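Home | Topics | Ages 8–11 | Glossary | Search

How Does a Car Know the Seat Belt Is Off?
By Melati Ginting
Reading time: 2 minutes

A car contains many small sensors. A sensor is a part that measures something and sends the result to a computer. Two of them work together to produce the seat belt warning.

The first sensor is in the buckle. It is a switch. When the metal tongue of the belt clicks into place, the switch changes position and the computer records the belt as fastened.

The second sensor is inside the seat cushion. It is a thin mat that reacts to pressure. When a person sits down, the mat is squeezed and its electrical signal changes. The stronger the squeeze, the larger the change.
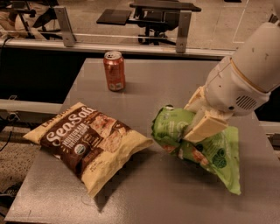 The computer compares the two signals. If the seat is pressed and the buckle is open, it turns on a red light and a chime. If the seat is not pressed, it does nothing – an empty seat needs no belt.

The mat can be fooled. A heavy school bag may press on it enough to set off the chime. Engineers choose a limit, called a threshold, to make this less common. At the Plestside test garage, Periklis Manolakis loads each seat with weights from 5 to 70 kilograms and writes down when the light comes on. One seat may be tested 1000 times.

Words to know
Signal: a message sent as electricity.
Threshold: the level at which something switches on.

This site uses cookies to remember your settings. Accept | Manage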